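Kitchen Nights: pictures from the simulated counter
Cemard manipulation group, Brivthorpe
Posted May 13, 2020

With the lab shut, our work on clutter has moved entirely indoors, by which I mean inside a workstation under Diane Gill's stairs. The question hasn't changed. If you train a grasping policy on kitchens that are all wrong in different ways, does it cope better with a kitchen it has never met? We call the wrongness "dressing", and the program that applies it is called Zedura, after a long meeting.

Every episode gets a worktop, a set of objects, some lighting and an instruction. Zedura shuffles the first three. The instruction stays put, so that when the arm does something daft we know which of us to blame. We ran 808 episodes for this round, split between plain dressing (one grey worktop, one lamp) and full dressing (anything in the texture library, including several stones no sane person would chop an onion on).

Narendra Dubey wrote most of the texture code and maintains that marble is the hardest surface we have. The veins give the vision network plenty of edges to get excited about, and thin things laid on top of them are easily lost. Diane maintains that marble is merely the one Narendra likes looking at. Both positions are compatible with the data so far.
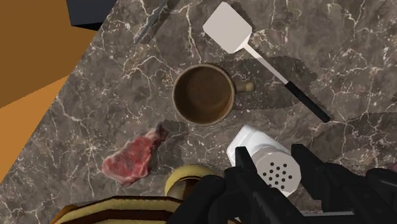 Salt is the task we quote most often, on account of the shaker being small, smooth and fond of rolling. Policies trained with plain dressing tend to close early and nudge it along the stone. Policies trained with full dressing wait for longer above the object, which looks like hesitation when you play it back and makes for very dull viewing. Dull is good. We would like more of it.

A word on the knife, then. In several of the dressed kitchens it renders so close to the colour of the worktop that Narendra and I disagreed over whether it had loaded at all. We left it in. A policy that only works when the cutlery is clearly labelled isn't much use to anyone, and the same can be said of me before breakfast.

The steak has been with us since the first version. It came in a free pack of food models, it has an awkward outline, and the collision mesh was so poor that for most of July the mug would sink gently into it. The mesh is fixed now. I rather miss it.

Shadows were the late addition. Plain dressing has soft, tidy ones. Full dressing lets them fall where they like, jagged edges and all, and the network's early opinion was that a spatula's shadow was a second spatula. Turning the shadow settings up from the start of training cured most of this. Turning them up halfway through cured nothing and cost us 5 days.

What we can say: full dressing helps on worktops held back from training, and helps most where the surface is busy. What we can't say yet is whether any of it survives a real kitchen. The arm is locked in a building in Brivthorpe and the Rüegg bench we meant to test on is still in its crate, so the comparison will have to wait until somebody is allowed to open either.

The next batch swaps the viewpoint and leaves the textures alone. Diane has asked for fewer marbles. Narendra has added two.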